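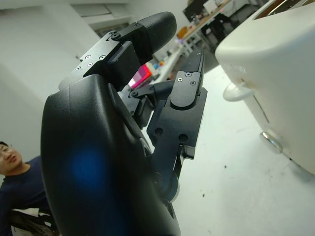
Wrist camera with a multi-finger hand, is it worth it?

berkwood_bench
Posted 2025-09-20
Hello all, long time reader and only an occasional poster, so forgive the ramble. I've been comparing the Pleleck hand with our old Erdem two-jaw gripper, same arm, same controller, 200 grasps each on the usual box of odds and ends (mugs, tape rolls, a very tired sponge). The Pleleck is lovely on anything round, but the wrist camera spends half its life looking at the back of the hand. Has anyone moved theirs further out?

Eun-ji Ahn
Oh, I do sympathise! We tilted ours outwards by 10 degrees on a printed wedge and the fingertips came into view far better. You lose a bit close in to the palm, mind, and you'll need to calibrate again.

cukari_fan
I'd go the other way and leave the camera alone. A bit of hand in view is useful, you can see what the fingers are doing when the joint readings drift. I'd sooner put a second camera over the bench.

berkwood_bench
A second camera means more cable and I've only just tidied the last lot. Fair point about the drift though.

old_solder
Sorry to be the grump, but 200 grasps won't tell you much. We did 651 with the Erdem before the jaw pads began to slip, and I'd want the same from the Pleleck before I praised it.

Eun-ji Ahn
Bit harsh, old_solder! It's plenty for choosing a camera angle. I'll dig out the wedge file tonight, berkwood, it takes M3 screws.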